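Ovness Drinks Table
Data card and README

Version dated 2019-02-03. Maintained by the Boltow kitchen tasks group.

Summary

Ovness Drinks Table is a collection of still pictures and short written notes on the setting out and clearing of a small drinks preparation table. The subject is everyday kitchen gear: cutting boards, knives, sliced fruit and paper cups, laid out on a paper-covered table. The release holds 2,259 pictures. Of these, 1,461 have a full written note and 400 have been checked a second time by a different annotator.

The collection was put together for people working on object naming, layout description and tidying order. It is organised by table layout, and each layout has its own folder.

What is on the table

Layouts are built from a shared kit stored in two tubs. The kit list sets out what may be used, and most layouts use only part of it. Fruit is bought fresh for each day of work and sliced before the table is set. Slices are recorded as slices, with the kind of fruit given, and are never recorded as whole fruit.

The board goes down first and the fruit and knives are placed on it. Cups go beside the board, either upright or tipped, depending on the layout sheet. The paper covering is listed as a surface and does not receive an object label of its own. 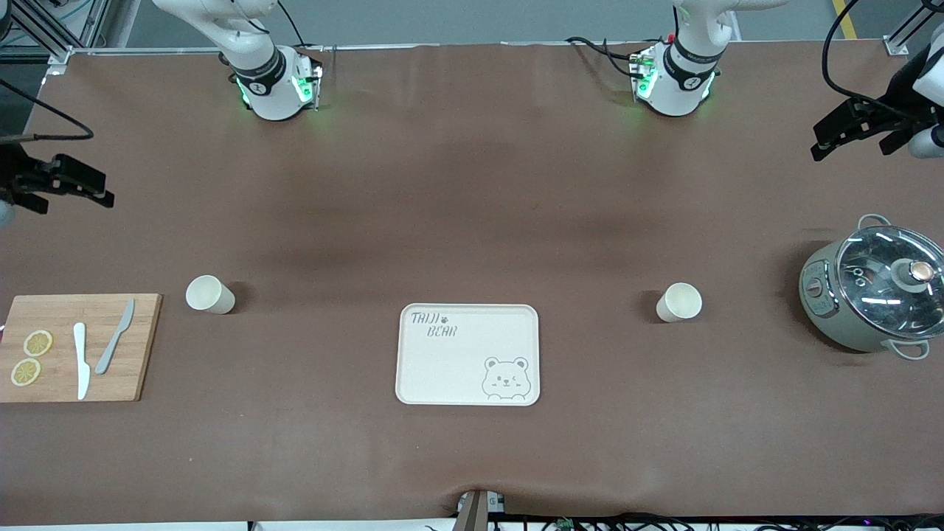

Lemon layout: bamboo board with two lemon slices and two knives, paper cup beside it.

The lemon layout is the one most people open first, so it is used in the notes below. The board is labelled "cutting board, bamboo". The knives are told apart by colour, as "knife, white" and "knife, grey". We do not label knives by purpose (paring, utility and so on) because the annotators disagreed too often in the July trial. Colour gave far fewer arguments.

Lemon slices are labelled "slice, lemon" and numbered from the top of the board down. If two slices touch or overlap they still get separate numbers. Rind is part of the slice. Seeds and loose bits of pulp, if any, are ignored.

Paper cups

Cups take up more of the guidelines than anything else in the kit. They are light, they roll, and a cup lying down looks quite different from a cup standing up. Every cup record has three fields:

position: upright, tipped, on side, upside down
opening: the direction the mouth of the cup faces
contents: empty, not empty, cannot tell

"Tipped" covers any cup that leans away from upright but is not lying flat. "On side" is for a cup lying sideways, whether it is on the table or being held. When an annotator cannot decide between the two, "tipped" is used and the record is flagged for the second check.

The opening is written from the viewer's side of the picture, for example "upper left" or "toward viewer, slightly right". Compass directions and clock positions were tried early on and dropped. Some older records from the Drostance set still have clock positions in them, and these have been left as they were.

The contents field should be filled in only from what shows through the mouth of the cup. If the inside is out of view, the entry is "cannot tell", even when the layout sheet says the cup was set out empty. A cup seen close up with only part of its opening in view may also be "cannot tell". Shadow inside a cup is not treated as contents, and neither is a seam or crease in the wall.

Colour is a nuisance with the paper cups. The same white cup can come out grey, cream or faintly green according to the light, and close pictures show it more strongly. Annotators are asked to write the colour they see, followed by the kit colour in brackets if they are sure which cup it is. A typical entry reads "pale mint white (white)". Please do not use the first value to sort cups into types. The kit colour is the one to go by.
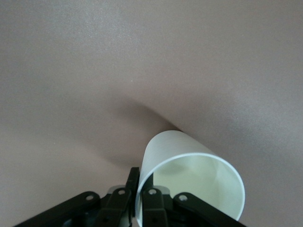
Folder contents

Each layout folder has the same parts:

pictures: the stills for that layout, table views and close views together
notes.txt: one written note per picture, where a note exists
objects.csv: one row for each labelled object
sheet.txt: the layout sheet, giving what was to be set out and where

The layout sheet is a plan. Where it disagrees with a picture, go by the picture. Things get nudged when the paper is smoothed, and a knife that was meant to be straight may end up on an angle.

Rows in objects.csv are in no particular order. Objects that run past the edge of a picture are included, with "partial" set to yes. Cups and boards are the items most often marked this way.

Written notes

Notes are one to four sentences in plain English with Australian spelling. They name the objects and say where they are in relation to each other. A note for a table view usually starts with the board and works outward. A note for a close view starts with whatever takes up most of the picture.

Annotators were asked to leave out guesses about what had just been done or what was going to be made. "Two lemon slices on the board" is fine. "Lemon being cut for iced tea" is not, unless the cutting can be seen. A small number of notes from the first fortnight break this rule and have not been rewritten.

Splits

The main split has 1,691 pictures for training. The rest are held back for testing. Whole layouts were kept together, so a layout in the test part does not turn up in the training part. The same kit items do appear in both.

Known problems

The kit is small. Anyone wanting a wide range of kitchenware should look elsewhere or combine this release with another one.

Lemons are over-represented. Orange and lime layouts exist, but lemons were cheaper and kept better through the day.

Close views of cups often lack any other object to judge size by. No measurements are given for the cups.

Some boards are marked "wood" in the Drostance records and "bamboo" in the later ones. Treat "wood" as the broader term.

Related material

The Iglesias list is the naming scheme we started from. It covers the full pantry and has been trimmed here to items in the kit. Names were kept the same wherever possible, with spelling changed to match the notes.

Corrections

Send corrections with the layout folder name, the picture name and the row or sentence concerned. Suggested wording is welcome. Changes to cup position need a second annotator to agree before they go in, so they take a bit longer than spelling fixes.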